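Section 4. Table set-up and first run (Kitchen Task)

Grerport Robotics Club, arm team handbook. Read section 3 (power and e-stop) before this one. If you haven't done your e-stop check with Lorne Dhillon you don't touch the arm. No exceptions, even if you did it last year.

4.1 Before you switch anything on

1. Both halves of the team present. One on keyboard, one on e-stop. Swap after each set, not in the middle.
2. Hair tied, lanyards off, sleeves up.
3. Laptop on the side bench, charger in. NOT on the arm table.
4. E-stop pressed in. Leave it in until step 4.4.
5. Wipe the table. Dry cloth only. Spray gets in the screw holes.
6. Check the log from the last session. If it says FAULT at the bottom, stop, find Lorne.

CAUTION: the table holes are for mounting bolts. Don't drop small stuff down them, don't stick tape over them. We had to unbolt half the table in June to get a washer back.

4.2 Laying out the kit

Everything comes out of the kitchen crate. Toy stuff only. Real fruit is banned after the Itton heat, ask anyone.

1. Big things first. Oven to the side, then colander, then plate.
2. Small things next. Cup, mug, both strawberries.
3. Banana and orange are for the Visov task only. Back in the crate before the Beaulieu task.
4. Pot, spatula and bottle stay at the edge as clutter. They're not targets but they do count as a knock if you hit them.
5. Colander flat on the table, holes down, nothing inside it at the start.
6. Nothing on the plate either.
7. Step back and look at it from above on the monitor, not from where you're standing. It looks completely diffrent.

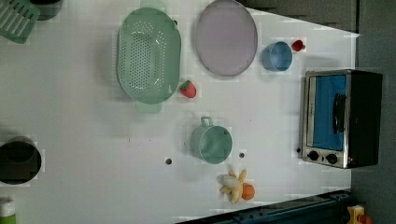 8. Save a layout shot with the L key. File name is team name, underscore, run number. No spaces!! The script falls over on spaces.
9. If you move anything after the layout shot, take another one.

Note: the layout doesn't need to match the last team's to the millimetre. Rules say objects must be "in reach and not touching". A strawberry leaning on the colander is touching. Shift it.

Note: don't put a target right up against the oven. The wrist can't get down beside it and you'll trip the force limit.

4.3 Cables

Most of our lost runs are cables. Do this bit properly.

1. Arm to its base plate, all four bolts, hand tight then a quarter turn with the key.
2. Power lead in. Push till it clicks.
3. Data lead in. Metal collar does up clockwise. If it wobbles it's not in.
4. Wrist lead last. Leave slack. With the arm stretched right out the lead should still hang loose.
5. Move the arm by hand (e-stop still in!) through full left, full right, full reach. Watch the leads the whole way.
6. If a lead drags an object, re-route it and go again.
7. No cable ties on the wrist joint. Velcro only, and only on the lower half.

CAUTION: never pull a plug out with the arm live. Press e-stop, wait for the fan to stop, then unplug.

CAUTION: spare leads come off the table before a scored run. For practice it's up to you, but a loose plug in the pick area will get picked up sooner or later.

4.4 Power up and homing

1. Keyboard person says "powering". E-stop person says "ready". Out loud, both of you.
2. Twist e-stop to release.
3. Wall switch, then the switch on the power box.
4. Wait for the prompt on the laptop. Takes a bit. Don't keep pressing enter.
5. Type home. Hands off the table while it moves.
6. Speed must read 60 or less for homing. Higher than that and someone has changed the config, put it back.
7. When it stops, type status. You want HOME OK and CAM OK.

If you get HOME OK but no CAM OK: wrist lead, nine times out of ten. E-stop in, reseat, start again from 1.

If you get neither: data lead, or wrong port picked in the menu.

If the arm buzzes and doesn't move: e-stop in straight away. Check the bolts. Then fetch Lorne.

4.5 Test move over the table

1. Load the file called hover_slow.
2. Set height limit to 400. It's in millimetres. Please check that, someone typed it in as centimetres on Saturday and the script took it.
3. Run. The arm goes out over the middle and sits there.
4. Look at the leads again. They always lie differently once it's out.
5. Look at clearance to the mug and the oven.
6. If you don't like it, press space to pause. Space is a pause, it is NOT an e-stop.
7. Type home to bring it back. Don't push it back by hand with the motors on.
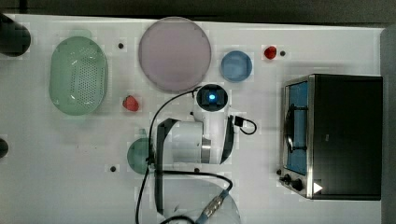
Fig. 4.2 Arm out over the table, seen from the overhead camera.

Note: the overhead view flattens everything. Gripper can look clear of a dish and be about to land on it. Use the side view as well for anything under the wrist.

4.6 First pick

Start with a strawberry into the colander. Easiest one there is. Don't go for the mug first, the handle catches.

1. Click the strawberry on the monitor.
2. Check the cross is on the red and not the leaf.
3. Grip force to low. The toys are soft-ish and medium leaves dents.
4. Timeout to 2000 (that's ms). Leave it there until your picks are reliable.
5. Press G. Watch the arm, not the screen.
6. Lift, wait, then press D for drop.
7. Write it down: hit, miss or knock. A knock is a knock even if the pick worked.

Missed to one side every time? Calibration is off, see section 5. Missed short every time? Height limit, go back to 4.5.

Gripper closes and nothing happens after that: it's timed out. Press R, home, try again. Don't just put the timeout up.

4.7 Packing up

1. home, then park.
2. E-stop in.
3. Power box off, wall off, in that order.
4. Leads off, coiled loosely, in the blue bag. Not wrapped round the arm please.
5. Toys in the crate. Check the floor too, things roll off the back.
6. Copy your logs over before you close the laptop. It wipes the run folder on restart and we cant get it back.
7. Sign the sheet with your run numbers and any faults.

Next: section 5, calibration. Bring the printed square.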